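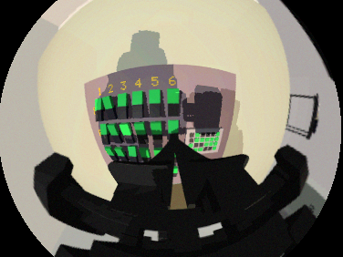
Panel with numbered columns, 1 to 6.

About Grateo

Grateo designs and prints labels, scales and index markings for equipment makers. The work covers rack labels, terminal strips, storage grids, seat and locker numbering, and replacement legends for older control panels. Most orders are for short runs.

The company was started by Indira Panicker and Tudur Probert in two rooms in Grurnstead. Panicker came from map lettering and Probert from screen printing. The first regular customer was Junotden, a maker of parts cabinets, which needed drawer numbers that could be read at arm's length in poor light. That order set the character height we still quote as standard.

How we work

A customer sends a drawing or a worn original. Vignesh Achari checks the spacing and the numbering order, then issues a proof at full size. Proofs are corrected twice at no charge. Printing begins when the signed proof is returned.

Our library holds 73 number and letter sets. Several were redrawn from panels sent in for repair, and a few exist only as numerals. The Reddy set - narrow, with an open 4 and a flat-topped 3 - is the one most often ordered for tight columns. Runs over 2000 pieces go to the second press and need a longer lead time.

Contacts

Thirumalai Annamalai handles quotes and file formats. Barış Aydoğan runs the press room and answers questions on inks, adhesives and cleaning agents. Visits to the Grurnstead shop are by appointment - please bring the part if it can be carried.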